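# How to label and route cables so you can find them again

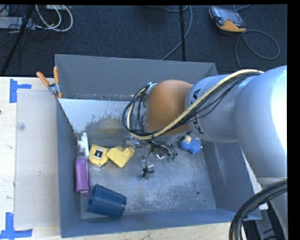
*A cream-colored hose crossing a KUKA arm above a sheet-metal bin.*

I maintain the small workshop at Gerlach, and most of my lost hours in the first year were lost to cables without names. This page explains the method I use now. It is good for a home office, a music room, or a workshop with a few machines.

## What you need

- Label tape, white, with black print
- Hook-and-loop straps (I buy the bag of 200)
- Adhesive cable clips
- A notebook, or one sheet of paper taped inside a cabinet door
- A flashlight

## 1. Write the list first

Do not unplug anything yet. Follow each cable with your hand from one end to the other and write both ends in the notebook. Give every cable a short number. I use a letter for the room and then a number, so W9 is the ninth cable in the workshop. Kathleen Geraghty, from whom I learned this, puts no device names on the labels. The devices change, and then the label is wrong. The number stays and you correct only the list.

## 2. Label both ends

Put the label 4 cm from the plug. If it is closer, your fingers cover it when you pull. Wrap the tape around the cable and press the two ends together like a small flag. On very thin cables the flag turns around, so I add a piece of clear tape over it.

## 3. Choose the path

Switch off the equipment and unplug it before you move the cables. Keep power cables on one side and signal cables on the other. When they must cross, let them cross at a right angle. Leave a loose loop near anything that moves, for example a desk that goes up and down. Raise the desk to the top position and look at the loop before you fix the last clip.

## 4. Strap, but softly

Place a strap every 30 cm. You should be able to turn the cable inside the strap with two fingers. I do not like plastic zip ties for this work. To remove one you need a cutter, and once I cut a network cable together with the tie.

## 5. Keep the list alive

When you add a cable, write it down before you plug it in. When you take one away, cross out the line and do not use its number again.

I go through my list each September, with the flashlight, and I usually find one or two cables that go nowhere. Those go in the box under the bench.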